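Tips for grey metal and matt fronts – cleaning, wiping, not making it worse

Put together in a rush between jobs, so excuse the order. Most of it comes from my own kitchen, the rest from Vega Calvo, who fits out holiday flats and has wiped down more fridge doors than I want to think about.

Find out what you've got first
Magnet, damp finger, five minutes. Magnet sticks – steel, or something painted with steel under it. Doesn't stick – could be aluminium, could be plastic, could be one of the stainless grades that ignores magnets. Then you go by the feel. Plastic warms up under your hand fast, metal stays cold. Still not sure? Treat it as the softest of the lot and use washing-up liquid only.

Everyday wipe
Warm water, one drop of washing-up liquid. One drop. Most smears are old soap, not grease. Wring the cloth till it stops dripping, wipe, go over again with plain water, dry with something that doesn't shed. Old cotton pillowcase is best, cut in four. Tea towels are fine if they've been washed a lot, new ones just push the water about.

Never spray straight on to the door. It runs down into the seals and behind the handle and you get a brown line there by January.

Direction
Brushed metal has a grain. Fridge doors, hoods, the fronts of dishwashers – sometimes up and down, sometimes across, and I've had two appliances side by side that didn't match. Get your nose right up to it with a light on from the side and look before you start. Wipe along it, never round and round. Circles are for glass.

Painted metal and matt plastic don't care about direction but I still go top to bottom, drips get caught that way.

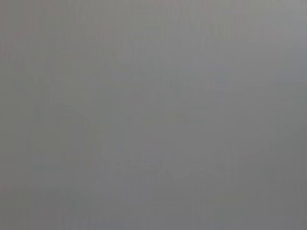 Soft grey with faint up-and-down streaks. Lightest towards the top right corner.

Streaks that won't shift
Try in this order, stop when it works:
Plain hot water and a dry cloth straight after.
White vinegar, one part to four of water, on the cloth. Rinse. Not on aluminium, it can go dull and stay dull.
Surgical spirit on a cotton pad for sticker glue and old polish. Test a bit down by the floor first, on paint especially.

If it comes back next morning it's probably a build up of polish. Somebody put oil on it once and you're now wiping the oil about. Needs two or three goes with washing-up liquid and patience.

About oil while I'm here – people swear by a dab of olive oil on stainless. Looks lovely for a day. Then flour sticks to it. Baby oil a bit better, hardly any, buffed till the cloth squeaks. I've given up on both.

Fingerprints
Microfibre, dry, a quick breath on the door. Done. Keep the cloth on a hook by the fridge, otherwise you won't do it. Wash microfibre without fabric softener or it's ruined, it just smears after that. I lost 9 of them to one wash at my sister's place in Riihimäki.

Scratches
On brushed steel a light one can be softened with a grey non-scratch pad, along the grain, no pressure. Do a strip longer than the scratch or you get a bald patch. On paint – don't. Touch-up pen or live with it. On matt plastic also don't, rubbing makes a shiny spot and a shiny spot is worse then a scratch.

Never ever: wire wool, scouring powder, bleach, the green side of the sponge. Bleach pits steel. Urho Kauppinen left a bleachy cloth hanging over a hood for 90 minutes and the mark is still there, exactly the shape of the cloth.

Shop stuff
The Tresik spray is all right, a bit perfumed, needs rinsing whatever it says on the front. Mosard paste is for sinks and pan bottoms, keep it away from doors. I had a tub go dry in the cupboard so store it lid down. No cleaner gets you out of the drying bit, sorry.

How often
Handles every day, that's where the muck is. Fronts once a week. Top of the fridge when you can face it – lay baking paper up there afterwards and next time you only swap the paper. Hood filters in a bowl of very hot water with washing soda, unless they're aluminium, then washing-up liquid only as the soda turns them black. Around 39 degrees for the cloths if your machine lets you be that fussy, otherwise 40.

Small things
Cotton bud for round the buttons. Wooden cocktail stick for the gap under a badge. Take your rings off. Peel the protective film off within the first months – leave it on for years and the glue bakes in, I spent a whole evening on one door with a hairdryer and a bank card.

More on sinks and limescale next time, ran out of evening.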